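I finally got my copy of the new Ploner record, after two months of waiting for the second pressing. The first run was 530 copies and sold out before I had even heard of it. A friend in Wakholm had one and played me side A over the phone, which is a bad way to hear anything, but I ordered it the same night.

Ploner is a duo, voice and zither, with a harmonium on a few songs. The album is called Cimisero and it lasts 19 minutes on the first side and a little more on the second. Most of it was recorded in a church hall in January with the heating off, and on the quiet songs there is a creak now and then from the chairs. I like that they left it in.

The opening track took me a while. It is mostly one chord and a tune that keeps stopping just before you think it will resolve. By the third listen I was waiting for those gaps. "Salt Road" comes next and is the closest thing to a single, with a chorus you could teach a child. Then there is a long instrumental that I still skip about half the time.

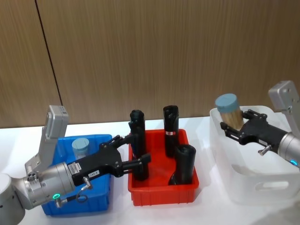
Lieven Michiels wrote to me after my last post to say that I was wrong about the zither, that it had been on the earlier EP all along, only tuned down so low that it passed for a guitar. He also thinks the EP is the better record. I went back and checked, and he is right about the tuning. On the second point I don't agree. The EP has the stronger voice takes, but the songs run into each other and I can never remember which is which.

Side B is where I have spent most of my time. "Myung" is the one I would play for somebody who doesn't like folk music. It starts with the harmonium alone – a low, slightly sour note – and the voice comes in a good deal later than you expect. The words are about a ferry that no longer runs. There is no drum anywhere on the album, and this is the only song where I noticed.

My pressing has a light tick near the start of the last song. I cleaned it twice and it is still there. I won't send it back.

They are playing in Wakholm in the spring, in a room that holds 88 people. I have a ticket and will write something when I get home, probably with a few words on the support act, if I get there in time to see them.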